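Grodon open day recordings – read me first

Notes and clips from the two-handed gripper table at our April open day

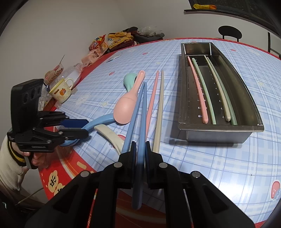

Hi! If you came by on Thursday and tried sorting the chopsticks, you're probably in this set. I wrote this so you can find your own run, and so the folks at Esska stop emailing me to ask which folder is which (sorry, that one's on me).

What people did
You picked up a gripper in each hand and moved chopsticks and spoons, one at a time, into the long steel tray. I only asked for chopsticks to lie lengthwise. Everything else was up to you, and wow, people have opinions about the order. Some went color by color, some just grabbed whatever was closest. Shakuntala Tiwari did all her pinks first and then talked two strangers into doing the same.

What's in here
2,482 clips in total. 133 visitors, plus me and Ramesh Rastogi warming up in the morning, which we put in a folder called warmup. Leave that one out if you want beginners only – Ramesh is way too good at this by now. Most clips are one pick and one place. The long ones are people chatting with the trigger half squeezed, and I haven't trimmed them.

Folders
warmup: us, before the doors opened
morning: mostly the school group
afternoon: everybody else
drops: anything that landed on the floor or back on the cloth, 200 clips

The drops are my favorite part! Chopsticks are mean. They're thin, they roll, and if you pinch one near the end it swings around. Spoons lying face down were the other big complaint of the day.

Known problems
The clock on the left gripper ran behind until lunch, so the two hands don't line up in the morning folder. There's a fix in the Nulgate script but I've only tried it on 20 clips. The labels say "spoon" for every spoon, no colors yet. Rebane has a labeling tool I want to try for that.

If you'd like your run taken out, tell me what time you were at the table and I'll pull it.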